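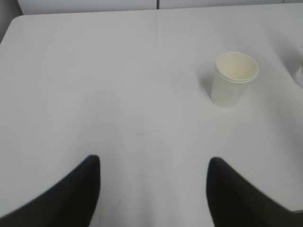
paper cup, white table

Mapplebeck League board > Club cricket > Run out while backing up

deepcover_hal
OK I need to get this off my chest and my wife has stopped listening. We lost by 2 runs to Travo at the weekend and the last wicket was our guy at the non-striker's end getting run out before the ball was bowled. He was 38 not out, seeing it like a beach ball, and their bowler just pulled up in his stride and took the bails off. No warning. Umpire asked their captain if she wanted to withdraw the appeal and Lorraine Greenwood said no, she was happy with it, thanks. Game over. I've played in this league a long time and I've never felt that flat walking off a field. Is this what we're doing now?

Gurnix
Was he out of his crease?

deepcover_hal
Yeah, he was out of his crease. By maybe a foot? That isn't my point though. He wasn't stealing anything, he was just walking in with the bowler like everybody does. You say "hey, stay home" once and then if he does it again, fine, take the bails off, I'll shake your hand.

slipcordon
A foot is a lot in a 2 run game. How many tight singles did he get in that 38? If he's starting a foot early every time, some of those are run outs at the other end. Sorry, but I'm with Lorraine on this one.

hhaslam
Hayley here, I was standing at point for Travo so take this for what it's worth. He'd been going early since about the drinks break. Our bowler didn't say anything to him, true, but two of us in the field did, pretty loud, and he laughed. Lorraine didn't plan it with anybody either. She got asked a question by the umpire and she answered it. I felt bad for your guy, he batted beautifully and I told him that at the gate, but I'd have said the same as she did.

deepcover_hal
Hayley, fair enough and thanks for coming on here. I didn't know anyone had said something to him. He didn't mention it (I bet he didn't!). I still think it has to come from the bowler or the captain, to the batter, with the umpire hearing it. Fielders chirp all day long. Half the time I couldn't tell you what's being yelled at me.

oldseamer
I bowled in this league back when we played on the matting strip behind the school and we always gave one warning. Always. It was just manners. I got a guy doing it three balls running once and I still only held the ball over the stumps and looked at him. He went back and stayed back. Nobody had to go home mad.

Gurnix
And did you win that one?

oldseamer
We did not, no. 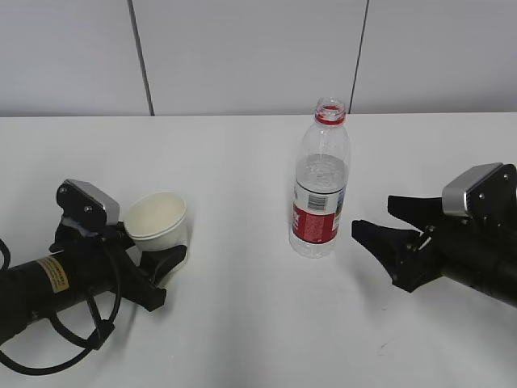
Anyway, I'd do the same again. You play these people twice a season and then you see them at the grocery store. I don't want to be standing in line behind a guy whose wicket I took like that. You young folks can tell me it's in the rules and I know it's in the rules, I can read. There are plenty of things in the rules I wouldn't do to somebody on a hot August afternoon.

slipcordon
See, this bugs me, because the batter's the one taking a yard that isn't his and somehow the bowler's the one with bad manners. If a batter charges down the pitch and misses, does the keeper give him a warning before the stumping? No, he whips the bails off and everyone claps.

deepcover_hal
That's a totally different thing, the ball's in play and it's gone past the bat. There's a contest going on. With this one the batter isn't even looking at the bowler, he's looking down the other end.

slipcordon
So he should look at the bowler! That's the whole fix. Watch the hand, leave when the ball leaves. We practice it now, takes ten minutes, bat grounded behind the line until you see it go. Our juniors do it without thinking about it.

Vesine_CC_scorer
Jumping in from the Vesine side. We had one of these last season and the thread on it got locked, so can everyone please keep it friendly. Also a boring scorer thing, it goes in the book as a run out and the bowler doesn't get the wicket. I had a very cross bowler standing over my shoulder telling me otherwise.

hhaslam
Ha, ours asked the same thing. She was not pleased.

deepcover_hal
Ok, that does make me feel slightly better.

Gurnix
What was the crowd like? My brother said it got ugly.

deepcover_hal
Your brother wasn't there! It was quiet, if anything. A couple of our guys were grumbling by the boundary and one of them threw a glove at his own bag. We all had a drink with them afterward. Nobody was rude to Lorraine and I'd have had words if they were. I just think it's a lousy way to end a match that good.

oldseamer
Would've been a great finish either way. One big hit and you had it.

deepcover_hal
Don't. I've been lying awake over it. He was on strike next ball if they ran a single, too.

slipcordon
Which might be why he was in such a hurry to leave.

deepcover_hal
Yes, alright. I talked to him last night and he says he's going to work on it. He also says he never heard anybody yell, so you and him can sort that out, Hayley.

hhaslam
Tell him he's getting the same fielders next time and we'll be louder. See you at the return game, I'm on sandwiches.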